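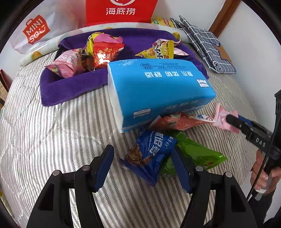
Minutes taken by Annatjie Chauke, August meeting, Clomdale Tri Club

Present: Tsz-kin Poon (chair), Xolani Hlongwane, Hakim Khoo, Annatjie Chauke. Apologies: Hamish Baxter, at work.

Started 7:10 pm. Last minutes OK, one fix - the pool fee was for two lanes.

Sprint triathlon. 101 entries so far, cap stays at 100 starters plus waitlist. Xolani to email the last one in. Hakim wants wave starts, 11 minutes apart. Tsz-kin thinks too long, bikes will bunch up on Venter Road anyway. Left open till Hamish is back.

Swim. Lake permit still not signed. Xolani called twice, will go in person. Buoys - two leak, Hakim to patch them.

Bike course. Gravel on the Dollon turn again. County says they'll sweep the week before. Need cones there regardles.

Timing. Jedeo quote in, nearly $80 over last year. Agreed to pay it, no time to shop around. Chips go back same day.

Juniors. Age cutoff argued for a while, no change.

AOB: key to the bike trailer missing, check your bags pls. Wetsuit swap moved to next meting.

Closed 8:25.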